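# Rinthorpe Homes: Buyer and New Owner FAQ

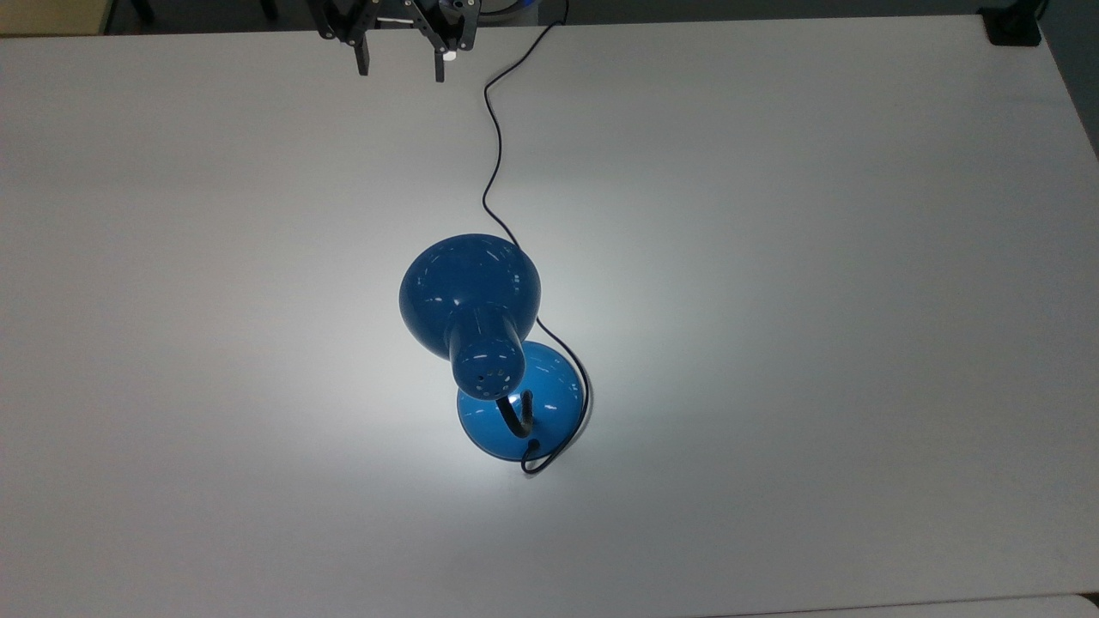 *Desk lamp, glossy blue finish.*

Last updated in August. Answers apply to all single-family homes in the Rinthorpe subdivision unless a plan is named.

## Plans and lot selection

**Which plans are available?**
Two: the Faltora and the Triantafyllou. The Faltora is a single-story plan with 1,948 square feet of heated space. The Triantafyllou is a two-story plan on the same width of foundation. Its square footage depends on whether the room over the garage is finished, and is stated on the price sheet for each lot.

**Is the garage included in the square footage?**
No. Square footage is measured to the outside face of the exterior walls and covers heated space only. Garages, porches and unfinished attic space are excluded.

**Can either plan be built on any lot?**
The Faltora fits every lot. The Triantafyllou can't be built on the lots that back up to the drainage easement. The plat map in the sales office shows which lots are affected.

**Can the plan be mirrored?**
Yes, until the permit application is filed. The driveway cut must stay on the side shown on the plat.

## Contract and deposit

**How much is needed to hold a lot?**
A lot hold costs $800 and is credited toward the purchase price at closing. It is refundable until the purchase agreement is signed.

**What happens to the hold if financing is denied?**
Before signing, it is refunded in full. After signing, the financing clause in the purchase agreement applies. A written denial from the lender is required.

**Do I have to use a particular lender?**
No. Any lender licensed in the state may be used. The lender must be able to extend a rate lock if the completion date moves.

## Selections and changes

**When are finishes chosen?**
At one design appointment, scheduled after the permit is issued. Cabinets, countertops, flooring, interior paint and exterior color package are all selected at that appointment.

**Can selections be changed later?**
Paint color can be changed until the drywall is hung. All other selections are final once the order is placed. Changes to wall locations are not accepted at any stage.

**What is included in the base price?**
- Range, dishwasher and built-in microwave
- Vinyl plank flooring in the kitchen, hall and baths
- Carpet in the bedrooms
- Garage door opener with 2 remotes
- Sod in the front yard, seed in the rear

Refrigerator, washer, dryer and window coverings are not included. Furniture and decor in the model home are not for sale.

**Can I add outlets or ceiling fan boxes?**
Yes, at the pre-wire walk. Each bedroom has one switched outlet and one ceiling box rated for a fan. Additions are priced per location and paid for at the time of the walk.

**Is the home wired for internet?**
A conduit runs from the street to the Tulotel panel in the laundry room. Data cable runs from the panel to the living room and the main bedroom. Service must be set up by the owner.

## Inspections and closing

**May I visit the site during construction?**
Only with the site supervisor, Mimoza Spahić. Visits are booked through the sales office, start at 4:00 p.m., and require closed-toe shoes.

**Can I hire my own inspector?**
Yes. Independent inspections are allowed before drywall and again before closing. The inspector must send proof of insurance before entering the site.

**When do I get the keys?**
After the deed is recorded. If the lender funds late in the day, recording may move to the next business day.

## After move-in

**How long is the workmanship warranty?**
One year from closing. Plumbing, electrical and HVAC distribution systems are covered for 2 years, and major structural defects for 6.

**Are drywall cracks and nail pops covered?**
They are repaired once, near the end of the first year. Repairs are touched up with builder paint. Walls repainted by the owner are patched and primed only.

**How do I file a claim?**
Use the warranty form in the closing binder and attach photos of the item. For an active water leak, shut off the main valve first, then call the emergency number printed on the inside of the laundry room panel door.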